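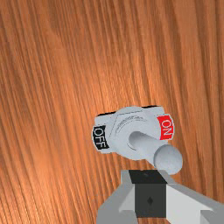
Matching the colour of older oiled tables when some have faded

Household and Premises > Furniture > Wood finishes

Posted Sunday, December 15, 2019 by Zomthorpe Reading Room

The Reading Room has 21 wooden tables, all bought at the same time from the same supplier. Those on the south side of the building stand beneath tall windows and have faded noticeably over the past five years. The remainder have kept a warm orange-brown colour. When the tables are pushed together for larger meetings the difference is plain, and visitors have remarked upon it.

Our records state only that the tables were "finished in oil". The maker's name is not given. We have received a quotation of roughly £3000 to have the whole set stripped and refinished off the premises, and this cannot be met from the current year's budget. The room closes for two weeks in January, and it would be convenient to carry out any work during that period.

We should be grateful for advice on the following points. Can faded tables be brought back to the colour of the others without stripping the whole set? Is a coloured oil suitable, or should the clear oil be tried first? Would turning the room round, so that the darker tables take their share of the sun, give an acceptable result in time?

Vonivstead Joinery Works

It is usually possible to treat the faded tables alone. The following procedure is the one we recommend to customers with oiled furniture.

Before any work begins, confirm that the finish is in fact oil. Place a few drops of water on the underside of one table and on the top of another. If the drops stand up for a long while and leave no mark, there may be varnish or a hard wax over the wood, and oil applied on top of it will remain sticky.

If the finish is oil, wash the top with a mild soap solution, wipe it dry and leave it overnight. Sand lightly along the grain, using fine paper and a flat block. Fading from sunlight is generally shallow and a light sanding may remove a good part of it. Do not use a power sander on the edges, and do not sand one patch more than another, as the patch will show once oiled.

Apply clear oil first, to one table only. Clear oil deepens the colour considerably and many owners find that nothing further is required. Allow the first coat to dry fully and then place the table beside one of the darker ones before deciding. Should it still be too pale, a tinted oil may be used for the second coat. Three thin coats are sufficient for a table in regular use.

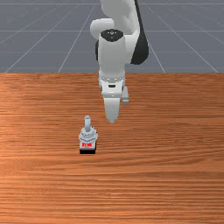
Orange-brown wood with the grain visible.

Comparison should be made in daylight, with both tables lying in the same direction. Wood can look lighter or darker according to the side from which it is viewed, and two well-matched tables set at right angles to each other may appear to differ.

Cloths used for oiling must be laid out flat to dry outdoors, or soaked in water, before disposal. They can catch fire if left in a heap. This applies equally to clear and tinted oils.

Siqueira House Residents' Association

We had the same difficulty with a sideboard and used teak oil from the supermarket. It came up well enough. The smell lasted longer than expected, so the windows should be kept open if the weather permits.

Biretti Furniture Hire

The previous replies do not deal with the last point raised. Turning the room round will help to some extent, but the change is slow and the tables already faded will not recover by being moved into shade. We would suggest blinds or a clear film on the south windows first. Otherwise the refinished tables will fade again and the expense will be repeated.

Objects left standing on a table by a window also produce marks of their own. We move lamps and display stands at regular intervals for this purpose.

Contact the moderators | Terms of use | Back to top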